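**Clearing the cabinets at Umata: where the paper goes now**

The move of paper records out of the open-plan floor at Umata starts this Thursday, and every team with a storage cabinet is part of it. If you have been at the Ornport office for a while, you know how the cabinets fill up. A box goes in because there is no room on a desk, another goes in front of it, and by the following spring the one at the back holds invoices that should have left the building long ago.

We are keeping the cabinets. What changes is what they are for. From the end of May, cabinets on the floor hold current files only, meaning anything your team has opened or expects to open in the present business year. Closed files go to the records room at Westerberg, where there is proper shelving and a sign-out sheet. Anything past its retention date goes into the locked bins for shredding.

The order of work is simple. Take everything out of the cabinet, one shelf at a time, and put it on the top or on the nearest table. Check the label. If the label is blank or out of date, open the box and look. Sort into current, closed and shred. Wipe the shelves before anything goes back. Please leave the doors open until your cabinet has been checked off, so that the person doing the rounds can see at a glance which ones are done. 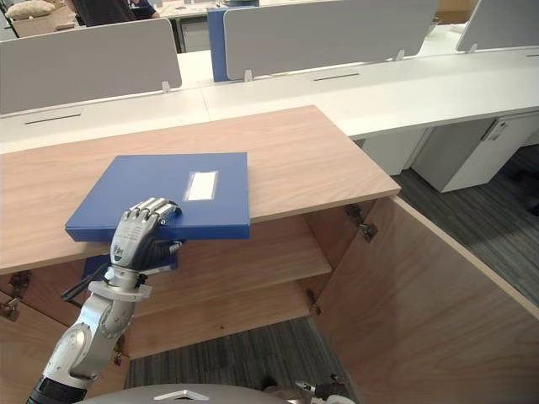
*Inside Umata | Issue 5 | Page 3*

The blue file boxes are the ones to watch. They have been ordered in the same color for years, first by purchasing and later by individual teams, and they look alike from across the room. The only quick way to tell them apart is the label window, and plenty of those still carry the name of a project that ended two office layouts ago. Slide the old insert out and throw it away before you write a new one. Writing on the back of the old insert is fine for a day or two, but it curls and falls out.

A label needs the team name, the contents in plain words, the first and last month covered, and the year when the contents can be destroyed. "Misc." is not a description. Neither is a set of initials. If a box really does hold a mixture, split it, or list the contents on a sheet inside the lid and write "see list" on the label.

Blank inserts are in room 1613, on the shelf to the left of the door. There are 500 of them, which should cover the whole floor. Take what you need and leave the rest there. Room 1613 is also the collection point for closed files, and it stays unlocked during office hours until the move is finished.

Doltelero will do the transport to Westerberg. Their drivers pick up from the collection point only and will not go from cabinet to cabinet, so boxes left on the floor will still be there the next morning. They have asked that each box close fully and that loose papers are not stacked on top. If a box is overstuffed and the lid stands up, move part of it to a second box. Empty boxes in good condition can go to 1613 too, in the corner by the window. Broken ones go out with the cardboard.

A few questions have come up more than once.

**Can we keep a closed file if we look at it often?** Yes, if it gets opened at least once a month. Put "reference" on the label under the team name. We will look at these again in the fall.

**What about binders and hanging folders?** Same rules. Binders go to Westerberg as they are. Hanging folders need to go into a box first, since the shelving there has no rails.

**Who decides what gets shredded?** The team lead, using the retention list on the intranet. If the list and the label disagree, go with the list. If the contents aren't on the list at all, keep them and send a note to the office services mailbox.

**Can personal things stay in the cabinets?** Shoes, mugs, umbrellas and spare sweaters have all been found on the lower shelves. They belong in the lockers by the kitchen. Anything left in a cabinet at the check will be taken to the front desk and held there.

**How do we get a file back from Westerberg?** Send the box label to office services before noon and it will come over with the next morning's mail run. Staff who are at Westerberg anyway can sign the box out themselves. Please return it in the same box with the same label.

Once your shelves are sorted, put current boxes back flat, no more than 3 to a pile, with the label where it can be read without lifting anything. Keep the top of the cabinet clear after the check. Paper left there tends to stay, and the cleaners will not move it to dust. If a door no longer closes properly or a hinge is loose, put a yellow sticker on the outside of the door and report it in the usual form. Repairs will be done in one round after the move, and the form should give the number on the side of the cabinet.

Teams that cannot finish by the end of the month should tell office services before then. A later pickup can be arranged, but it needs a week's notice.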